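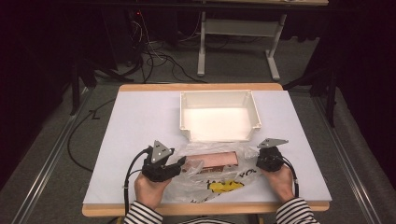
Attachment 1: table, two hand-held grippers, clear plastic bag

Ticket: wrong end date shown for the Kingdom of Voveria
Opened: 2021-08-04
Component: timeline, historical states
Status: fixed, awaiting import

Reported: the entry for Voveria gives the monarchy as ending in November, when the union with Elatholm was proclaimed. The infobox on the same page gives the following spring. The Drurport map layer follows the infobox, so the border stays up for 14 weeks too long.

Checked: the source table holds two end dates, one for the proclamation and one for the ratification. The page text reads the first, the infobox the second. Cache cleared, no change.

Checked: 21 entries have a second end date. Five of them show the same fault. The rest have both fields set to the same day.

Cause: the Isah import script fills the infobox from the last non-empty field.

Fix: script now takes the proclamation date and puts ratification in a note. Run on the test copy – Voveria and Drurport now agree.

Outstanding: three entries have no proclamation date at all. Left as they are until the editors supply one. Do not rerun the old script on these.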